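Two grippers, one pile of hangers, and a lot of promises

Sun 29 December

I have spent most of my evenings lately trying to find out if a gripper that costs six times what mine costs is six times better at anything I care about. My answer so far is no, with one exception that annoys me.

The two in question are the Storkent parallel gripper, which I already own and have complained about before, and the Prirnano three-finger hand, which I have on loan until March. Both bolt to the same arm. Both talk to the same controller, a Dhanial box that I bought used and that still shows the last owner's login name on startup. I kept the arm, the mount and the wrist camera the same for everything below, so when I say one of them was worse at something, it was the gripper or it was me.

First, the brochure. Prirnano says the hand "adapts to any household object." I have read that sentence on so many product pages that I no longer know what it is supposed to mean. A mug is a household object. So is a fitted sheet. The demo video shows an orange, a tennis ball, a water bottle and a stuffed rabbit, every one of them placed alone on a white table with plenty of air around it. My parallel gripper can pick up an orange too. I would like to see the take where the orange is under the rabbit.

Setup took me a whole Saturday. The Storkent goes on with four screws and one cable and it opens and closes, and there is very little else to say about it. The Prirnano has its own power supply, its own firmware updater (Windows only), and a calibration routine that wants the fingers pointed straight up, which my arm can't do without hitting the lamp. I moved the lamp. Then the calibration failed at 75 percent, twice, and passed the third time with nothing changed. I don't love that in a thing with motors in it.

Grip force: the Storkent is rated at 60 newtons and I believe it, because it has cracked a plastic cup for me. The Prirnano gives no single number. It gives a chart, with an asterisk, and the asterisk leads to a footnote about fingertip position. I tried to read the chart for a flat bar gripped near one end and gave up.

On single objects the two are close. I ran 32 picks with each on a small set of kitchen things, one at a time, and the hand dropped fewer. It was also a lot slower, slow enough that I would start reading something on my phone while it made up its mind. If you are only ever going to pick up one thing from a clear spot on a table, buy the cheap one and spend the rest on a decent camera.

So I went looking for a harder test, and I settled on clip hangers, the kind you hang skirts and pants from. I can't think of a meaner cheap object. The hook catches on every other hook. The clips catch on the bars. The wire is too thin for the depth camera to see properly, so what you get back is a cloud of dots with holes in it and a few solid lumps where the clips are. And when you do get hold of one, you pull up three.

Stavadance, the software I use for recording and replaying moves, has a "clutter mode" that is meant to help with this. It picks the object on top. That's fine for blocks. In a pile of hangers there is no object on top, because each one is over its neighbor at one end and under it at the other. Clutter mode picked the same hanger again and again, lifted, felt the extra weight, put it back and picked it again. I let this go on for longer than I should have.

What people do is different, and I think it is the part the gripper makers skip. One hand stays down on the pile or on a neighbor and the other does the pulling.
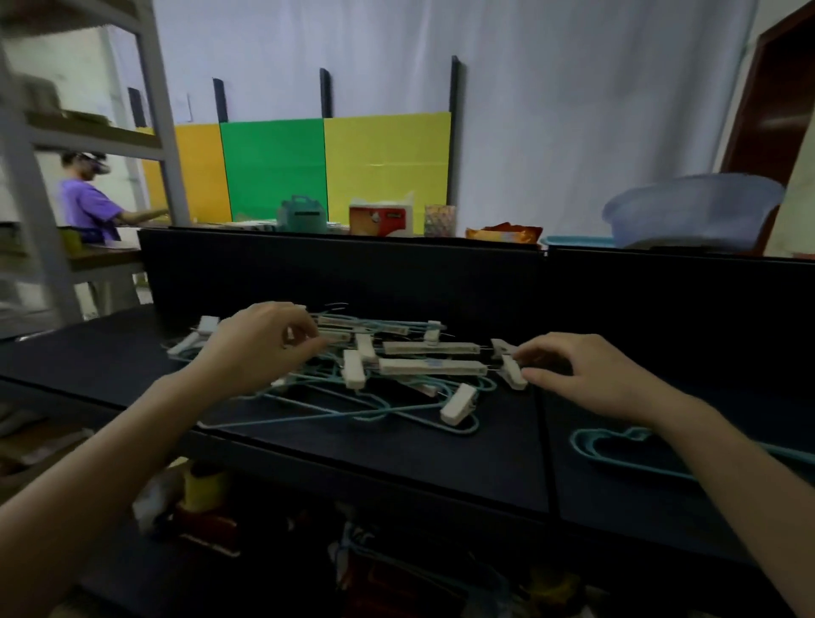
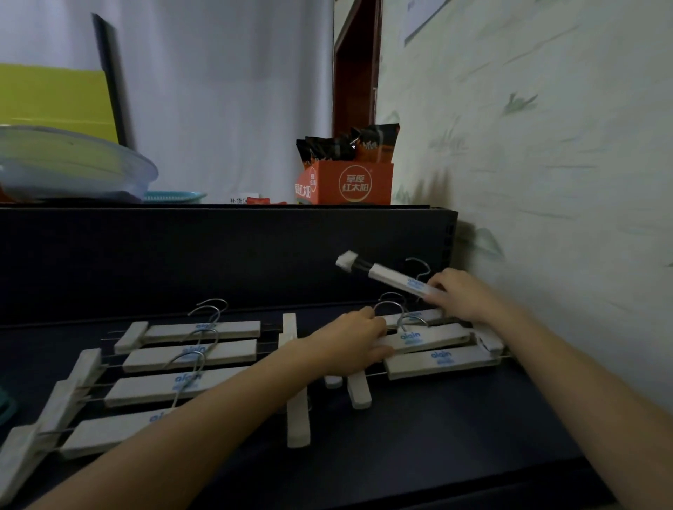
I have one arm. So does nearly everyone who buys at this price. A fancier hand on the end of one arm is still one hand, and it was trying to do a job that I would not want to do with one hand either. I tried it, by the way, left hand in my pocket. I was bad at it.

With that said, the scores. Getting a single hanger out of a tangle without dragging a second one along, the Storkent almost never managed it. Its pads are wide and flat, and they close on whatever wire is between them, so it is happy to hold two hooks as if they were one. The Prirnano did better, and this is the exception I mentioned. With two fingers closed and the third held out of the way, it can get in behind a clip and hold only that. I had to set the pose by hand in the Dhanial menus, since the automatic grasp picker never once suggested it. But it held, and it kept holding when I tugged.

Is that worth the money? To me it isn't. The gap between the two is more than 500 dollars even after the holiday discount, and for a good part of that I could put longer, narrower fingertips on the Storkent. I have a pair half drawn already. They may flex too much. If they do, I will post the bent ones.

The thing I would really like to test is a second arm with nothing clever on it, maybe a rubber block, that only presses down. I suspect a dumb block plus the cheap gripper would beat the three-finger hand on this job. I have been wrong about that sort of thing before (see my post on suction cups), so please don't buy a second arm on my word.

A few people asked for my controller settings. I'll put them up once I work out which ones matter. Half of them are left over from whoever had the box before me, and I am a little afraid to touch those.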